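Mamwood Access Track: Walkover Checklist, October
Section covered: Istasgate end to the shrub line
Form set: Grosemico path form, 42 items. Only the items that apply are copied out.

1. Surface firm and even
FAIL. Last year's form says "generally even." I would like to know which track that was. Shallow ruts run lengthwise and there is loose grit on top.

2. Free of loose stones
FAIL. Small stones scattered along it. The Tarigan work order says the surface was "cleared and dressed." Cleared of what?

3. Width suitable for a small service vehicle
PASS at the start. It should be measured again near the shrubs before anyone signs for the whole length. The 154 inches on file was taken at the wide end, where you would expect a good number.

4. Edges visible
PASS, with doubts. In daylight you can tell track from grass. I have not seen it after dark and neither, I suspect, has whoever ticked "day and night" last time.

5. Drainage
NOT SCORED. The form wants a yes or no on a dry day. I'm not guessing. Come back after rain.

6. Verges cut, fire risk low
FAIL. Dry grass and low scrub on both sides. "Low" was carried over from the spring form word for word, spelling mistake included.

7. Stone pillar or marker sound
Form wording, not mine. I can't tell what it's made of and the records don't say. Face is worn. Nobody has produced the report that supposedly cleared the cap, so I have marked this OPEN.

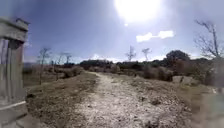 8. Sight line along track
PARTIAL. Fine until the rise, then the bushes close in and you can't see what is coming. The suggested fix is a mirror. I'd cut the bushes first and see if we still want to buy a mirror.

9. Shade or shelter
FAIL. Walkers get full sun on the open stretch. The form gives this one point out of 100, and I think that is too low for this track.

10. Previous actions closed
Action 112 (fill ruts) is marked closed. Reopened today. I want the delivery slip for the fill before it gets closed again.

Overall: not ready for the "good" rating requested. Recheck items 3, 5 and 7 after the first proper rain.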